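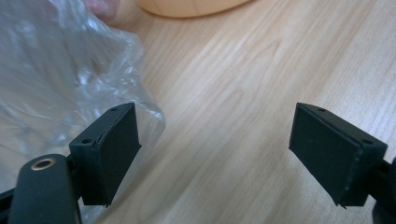
How to Line a Mesh Wastebasket So the Bag Stays Put

A small mesh wastebasket is a good thing to have in a home office or bedroom, but it needs a liner. Pencil shavings, crumbs and hair go straight through the holes. A bag that is too small slides down as soon as you drop in an apple core, and one that is too big ends up in a heap around the rim. The method below works for round and square baskets and takes a couple of minutes.

What you need

A clean, dry basket
Thin plastic bags, one size larger than the basket
A second, smaller bag (a grocery or shop bag is fine)
A large rubber band, optional
A table to work on

Do it on a table the first few times. You can reach all the way around the rim without bending. I use the old Skov side table in our hallway and wipe it down when I'm done.

Choosing the bag

Measure around the outside of the rim with a tape or a piece of string. Lay the bag flat and measure across the opening, then double that number. The doubled number should be a little more than the rim. If it is less, the bag will split when you pull it over. If it is a lot more, you will need to take up the extra with a twist, as described in step 4.

I buy the clear Endurix bags in the box of 1000. They are thin, so they fold over a rim easily, but they also tear on rough edges. Run a finger around the rim of a new basket and look for molding burrs. An emery board takes them off.

Step 1. Empty the basket and shake it out over the trash can. Mesh holds dust in the corners of the holes. A dry paintbrush gets it out faster than a cloth.

Step 2. Open the bag all the way. Thin bags cling to themselves, so rub the top edge between your fingers until it separates, then swing the bag once through the air to fill it.

Step 3. Push the bottom of the bag down to the floor of the basket with your fist. Leave enough at the top to fold over by the width of your hand.

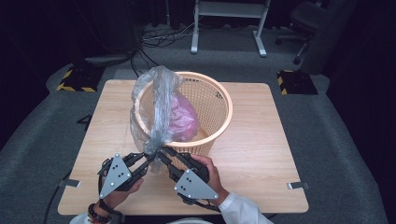 Step 4. Fold the top over the rim, working from the back toward you. If there is extra, gather it on one side and twist it into a tail. Keep the twist outside the basket so it doesn't take up room.

Step 5. Tuck the tail under the folded edge, or tie it in a loose knot against the rim. A rubber band around the outside, just below the rim, also holds it. Don't pull the knot tight or you will have to cut it later.

Step 6. Press your hand into the bag again. If the edge slips, the bag was too short in step 3. Lift it and start the fold over.

Using an inner bag

Gunhild Ladefoged, who cleans the rooms at Ramlow, showed me this one. Put a smaller bag inside the liner and use it for anything damp, such as tea bags or tissues. Take the small bag out every day and leave the liner in place until it is dirty. I go through far fewer liners this way.

Changing the bag

Undo the knot and unfold the edge toward the center so that loose dust falls into the bag. Hold the basket down with one hand and lift slowly. When a full bag sticks, air can't get in under it. In a mesh basket this is rarely a problem, but a solid one may need tilting.

Wash the basket every 2 months or so in warm water with dish soap and let it dry upside down before you line it again.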